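Storage bench notebook, textiles corner
2025-02-06

Second round on open-weave containers for small soft goods. The first round, in May, used the Grovia felt bins, and the notes are in the Geston binder. Felt held its shape but trapped lint in the bottom seam, so this round uses woven fiber only.

Setup: white tabletop, overhead lights on, blinds open. Load is 10 socks and 2 cloths from the Trinier box. Basket goes at the back left of the table. Tare to the nearest gram before each load. Scale drifted 8 g over the morning and was re-zeroed twice. 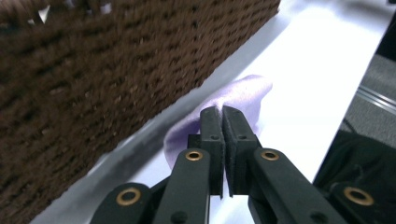
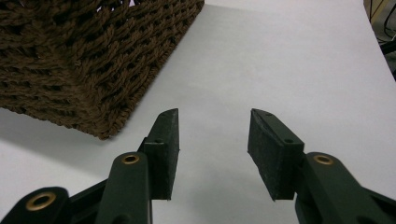
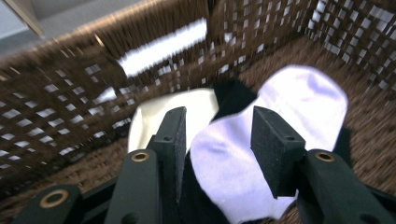

Brown basket, outside and inside.

Main question for this round is snagging. Ribbed cuffs catch on twisted strand ends, mostly at the rim and in the corners, and a pulled loop in a cuff is permanent. The floor is the second concern. It is a rough, speckled weave, coarser to the touch than the walls, and the socks lie directly on it in the third picture, a cream one beside a black one tucked under a white one. A liner would fix the contact problem but would close the wall openings, and airflow was the point of going to open weave. Compromise to try: liner on the floor only, cut 2 cm short on each side.

Lint: wiped the table between loads with a dry cloth. Fiber dust from the basket shows up well on white. Gebretsadik sample card no. 21 is the closest match for strand color, filed with the others.

To do:
Run a finger around the rim and trim loose ends.
Cut floor liner from the gray offcut.
Repeat the full load with liner in, same order.
Check cuffs under the magnifier and log any pulled loops by sock.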